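The woman who runs Prista, the furniture finishing shop at the far end of Arellano, asked me not to print her name, because she says customers should come for the tables and leave her out of it. So I won't, but I can tell you that she makes very strong coffee and that I stayed two hours longer than I had planned.

She started out refinishing her grandmother's kitchen table, which had been through three house moves and a great many Sunday dinners. "I put a thick shiny varnish on it and I hated it the minute I stood back," she told me, laughing. "It looked like something from a bank lobby. So I sanded it all off again and started reading."

What she read led her to thin oils and soaps, the sort of finish that leaves pale wood pale. People are nervous about it at first – they picture rings from every glass – and she spends a good part of each day talking them through it on the phone.

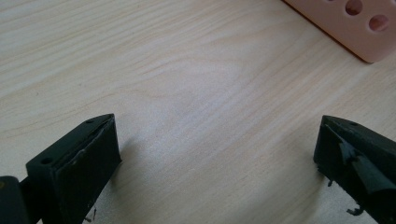
Fine, flowing grain on a blond wood tabletop.

"Grain is the reason you bought wood in the first place," she said. "I have customers who find a shape in theirs and show it to every guest. One family swears they have a heron."

A full dining table costs $400 to refinish, and she takes on 2 a week, never more. A hotel in Merkedis once asked her to do its whole restaurant, and she thought it over for most of August before turning it down. She still wonders about that one a little.

Her advice for the rest of us is pleasantly simple. Wipe spills when you see them, go easy on the spray cleaners, and oil the top again when it starts to feel thirsty. "You'll know," she said, pouring me another cup. "Run your hand over it in the morning before anybody's up."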